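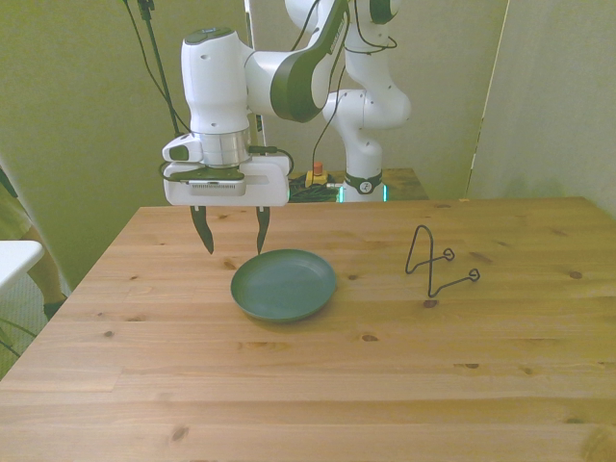

I finally dealt with the dishes from the hall cupboard this month. Most of them came from Malathi, who moved to a smaller place in July and gave me 16 pieces wrapped in newspaper. The bowls went straight into the kitchen. The plates took longer, mainly the dark green one with the raised rim, which is too shallow for soup and a little small for dinner. I like the matte finish, so I want it out where I can see it. The black wire stand next to it is the one I plan to use, the kind with a tall back and two arms that curl up at the ends.

I had three stands to pick from. The acrylic one from Lodier scratched the first week, and the wood one is so deep that the plate would stick out past the front of the shelf. Wire takes up less room and you don't notice it much once a plate is on it.

The shelf is in the dining room, left of the window. I put a strip of museum putty under the feet of everything up there, as the floor shakes when the dryer runs. Sudheer told me to use felt pads instead. I tried those and things slid.

Still to do: the two platters with chips, and a blue saucer with no cup. If anyone in Beltelham wants the saucer, leave a comment. I also have a box of newspaper left over, mostly sports pages.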